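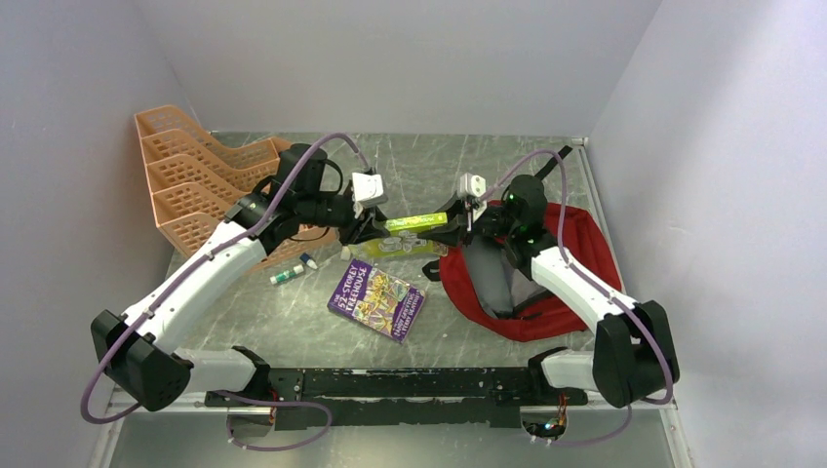 4 示教数据的采集

4.1 任务集与场景构成

本节说明书桌整理任务集 Gulis 的采集流程、标注规范与筛选规则。第 5 节的策略训练全部使用此处得到的数据，未混入仿真轨迹，也未使用第 3 节中用于标定控制延迟的单臂数据。

Gulis 由四类子任务组成：将书籍放入书包，将文具归入收纳架，将散放的书籍叠齐，以及上述三类的组合。每类子任务只规定终止状态，不规定动作顺序。操作者可以自行决定先移走文具还是先处理书籍，也可以决定由单臂完成抓取或由双臂共持。前期试采时我们曾规定固定顺序，所得轨迹的方差明显偏小，训练后的策略在初始摆放稍有变化时即停在第一步，因此正式采集取消了该限制。

场景物品从一个包含 46 件物品的清单中抽取，清单涵盖平装书、胶棒、橡皮类小件、收纳架和书包。抽取以场景为单位进行，每个场景至少包含一件需要双臂协作的物品和一件可由单臂完成的物品。物品在桌面上的初始位置由脚本给出，朝向由布置人员自由决定，唯一的约束是物品必须位于至少一条机械臂的可达范围内。书包以敞口状态放置，开口方向不作限制。书包为柔性体，相同的目标位置在实际布置后仍会得到不同的外形，我们不对此作校正。

书籍是清单中最难处理的一类。平装书的封面光滑，平放时可供夹爪插入的间隙很小，抬起后书页又会因夹持点偏离书脊而散开。若夹持力集中在一端，书体会绕夹持点下垂，进入书包开口时与边缘干涉。双臂共持可以回避大部分此类问题，代价是两臂末端构成闭链，任何一侧的位置误差都会转化为书体上的内力。图 3 为共持阶段的一帧：左右夹爪分别夹住一本黄绿色书的两端，书脊朝上，书体接近水平；其下方的桌面上平放着另一本紫色平装书，右侧为敞开的红色书包，左后方为桃橙色收纳架。

4.2 采集平台与遥操作

采集在 Mernley 平台的固定工作区内进行。两条机械臂的基座安装于工作区前侧的横梁两端，臂体向内伸展，共享中央操作区域。工作区的后方与两侧均有灰色围板，用于减少背景变化。围板的纹理单一，对基于图像特征的外参校验不利，因此外参校验在换班时借助标定板单独完成，不使用采集画面。

遥操作采用主从同构方案，操作者手持两条主臂，从臂按关节空间映射跟随。与末端空间映射相比，关节空间映射在腕部接近奇异位形时不会产生突变，操作者也能从主臂的姿态直接判断从臂肘部的位置。后一点对本任务集较为重要：两臂相向伸展时，肘部和前臂占据的空间较大，书包一侧的前臂经常从包的上方越过，若肘部过低，前臂会先于夹爪接触包口。操作者在试采阶段出现的碰撞大多属于这一情形。

主臂不提供力反馈。夹爪开合由主臂手柄的行程线性映射得到，并在从臂侧设置电流上限。该上限对所有物品取同一值。我们测试过按物品类别切换上限的做法，它可以减少软质封面上的压痕，但会使相同的手柄行程在不同物品上对应不同的夹爪行为，操作者需要额外适应，数据中动作与状态的对应关系也随之变得不一致。

记录频率统一为 30 Hz。每个时间步保存以下内容：两条从臂的关节位置与关节电流，两侧夹爪的开度与目标开度，主臂的关节位置，固定相机图像，以及由采集软件 Vesska 写入的事件标记。图像与关节数据使用同一时钟打时间戳，再按最近邻对齐到记录网格。若某个网格点前后均没有可用图像，则该点标为缺失；一条示教中出现连续缺失时整条弃用，不作插值。

动作标签取主臂关节位置，而非从臂的下一时刻关节位置。两者在自由空间运动中差别很小，在接触阶段则有系统性偏差：共持时操作者会将两条主臂略微向内推，使从臂目标位置进入书体内部，由此维持夹持。若以从臂位置作为标签，这部分偏移会丢失，回放时书籍容易滑脱。Bence Szűcs 在早期数据上分别以两种标签进行了开环回放，以从臂位置为标签的回放多数在抬升阶段失败，失败位置集中在书体离开桌面之后的一小段时间内。

4.3 采集流程

共有 4 名操作者参与采集，均在开始前完成同一套练习。练习内容包括单臂抓取小件、双臂抬起平装书、将书从平放转为书脊朝上，以及在不移动书包的前提下将书送入包口。练习数据不进入训练集。通过练习的判据是连续完成规定动作且未触发急停，对用时不作要求。

单条示教的流程如下。布置人员按脚本摆放物品并离开工作区，操作者将两条主臂移至起始位形，软件确认主从偏差低于阈值后开始记录。操作者完成目标后将两臂退回起始位形附近，按下踏板结束记录。随后由操作者本人在界面上填写初步结果，取值为完成、部分完成或失败。布置人员此时核对物品的最终位置，若与操作者填写的结果不一致，以布置人员的记录为准，并在元数据中保留双方的原始填写。

示教过程中允许失误与重试。书籍滑落后，只要仍在可达范围内，操作者应继续完成任务，不得中止重录。此类片段保留在数据中，并以事件标记注明滑落的时刻与重新抓取的时刻。保留重试片段会拉长平均轨迹长度，但能覆盖策略执行时常见的偏离状态。只有三种情况允许中止：物品离开工作区，机械臂触发保护，或线缆与软管缠绕到影响臂体运动。第三种情况在腕部多次同向旋转后较易出现，因此每次换班时须将腕部关节回转至中位。

上午与下午的采集由不同的操作者承担，场景脚本则交叉分配，避免某类场景只出现在某一时段或某一名操作者的数据中。照明保持固定。二月的一次检查发现，前侧横梁下方的反光面会在图像底部形成随臂体运动变化的亮斑，训练时对图像底部作固定裁剪，原始图像仍完整保存。

4.4 阶段标注

每条示教按阶段切分。阶段集合包括：接近、单侧夹持、共持、转运、放入、释放和撤回。共持阶段的定义为两侧夹爪同时对同一物品施加夹持，且该物品的运动由两臂共同决定。仅有一侧夹爪夹紧、另一侧以指背托扶的情形归入单侧夹持，并附加“辅助接触”属性。

共持阶段的起点由夹爪开度与电流联合判定。开度变化率降至阈值以下且电流超过阈值时，视为该侧夹持成立；两侧均成立的首个时间步为候选起点，再由标注者对照图像确认。单独使用电流判据会在夹爪闭合到行程末端而未夹住物品时产生误报，单独使用开度判据则难以区分夹持薄书与空夹。释放时刻采用相反的条件，不要求两侧同步。

从一侧夹持转为另一侧夹持的交接动作，其间存在一段两侧均夹持的时间。这段时间是否计入共持，在标注初期有分歧。最终规定以物品是否发生平移为准：两侧均夹持且物品随两臂移动的，计为共持；物品基本静止、只改变夹持侧的，计为交接，作为转运阶段的一个属性保存。由 Géza Rácz 复核全部边界样本，复核时不显示原标注。

单帧图像不足以确定阶段归属。以图 3 为例，可以确认两侧夹爪都夹着书的两端，但仅凭该帧无法区分共持抬升、原地调整与交接，其阶段标签来自前后时间步的关节与电流数据。训练阶段分类器时，我们因此使用短时间窗口作为输入，窗口内图像降采样，关节数据保持原频率。

遮挡是标注中的另一个困难。固定相机的视野覆盖整个工作区，但当两臂在中央相向时，夹爪手指会盖住书的两端，腕部和前臂会盖住后方物品的一部分。图 3 中收纳架的右侧和下部即被左臂的腕部与前臂遮住。物品框的标注规则为只标可见范围，另设布尔字段表示是否被臂体遮挡，不要求标注者推测被遮挡部分的轮廓。书包的标注取其可见外壳与包口，包带单独作为附属部件处理。

物品身份以清单编号记录，不依赖封面文字。书籍在运动中的朝向变化较大，书脊文字经常只有一部分可辨，早期使用文字识别进行自动匹配时，同一系列的书之间发生过多次混淆。改为由布置人员在摆放时登记编号后，标注软件按编号沿时间传播，仅在物品被完全遮挡后重新出现时提示人工确认。

4.5 筛选与划分

筛选分两步。第一步由脚本自动完成，剔除时间戳不连续、关节数据缺失、主从偏差长时间超限的示教。第二步为人工筛选，检查事件标记与图像是否一致，以及终止状态是否满足子任务定义。终止状态的判定尽量从简：书籍进入书包以书体大部分位于包口以内为准，不要求直立；文具归架以静止于任一隔间为准，不区分隔间编号。

经两步筛选后保留 500 条示教。部分完成的示教在阶段标注完整时予以保留，用于训练阶段分类器和价值估计，不用于行为克隆的终止段。失败示教另行存放，第 6 节的失败检测实验会使用其中一部分。

训练集与测试集按场景脚本划分，同一脚本产生的全部示教只进入其中一侧。按示教随机划分会使相同的初始摆放同时出现在两侧，得到的离线误差偏低，与真机表现的相关性也较差。物品层面另设一组留出物品，这些物品不出现在训练脚本中。书包因数量有限未设留出，关于书包外形的泛化结论应谨慎理解。

4.6 与单臂数据的混合

为考察单臂示教能否补充双臂数据，我们将此前采集的 Bárány 数据转换为相同格式。Bárány 使用同一型号的夹爪，但只含一条机械臂，转换时将缺失一侧的关节位置固定在起始位形，并在损失函数中屏蔽该侧的动作项。图像未作合成处理，画面中因此只有一条机械臂。

混合训练对文具归架有帮助，尤其是小件平放且靠近书籍边缘的情形。对共持阶段则未见改善。屏蔽一侧动作项后，网络仍可能从图像中学到“单侧运动时另一侧静止”的关联，表现为双臂策略在一侧已夹住书端时另一侧启动偏晚。将 Bárány 的采样权重降低后该现象减轻，但文具归架上的收益也相应减少。第 5 节报告的主要结果均不含 Bárány 数据，混合训练的结果单独列于附录。

4.7 采集中的若干限制

目前的数据有以下限制。其一，主臂无力反馈，操作者依靠视觉估计共持时的内力，不同操作者的向内偏移量差别较大。我们在训练时未对此作归一化，操作者编号也未作为条件输入。其二，固定相机对包内空间的观察有限，书籍进入包口之后的接触主要反映在关节电流中，阶段标注在“放入”与“释放”之间的边界误差也大于其他边界。其三，桌面为带浅色纹理的灰色表面，数据中没有更换过桌面，纹理变化对策略的影响未作评估。

此外，任务定义没有包含拉开或闭合书包的动作。敞口状态由人工布置，若包口在操作中塌合，操作者可以用夹爪拨开，但该动作未单独标注，而是归入接近阶段。后续版本计划将其列为独立阶段，并对现有示教中的相应片段补标。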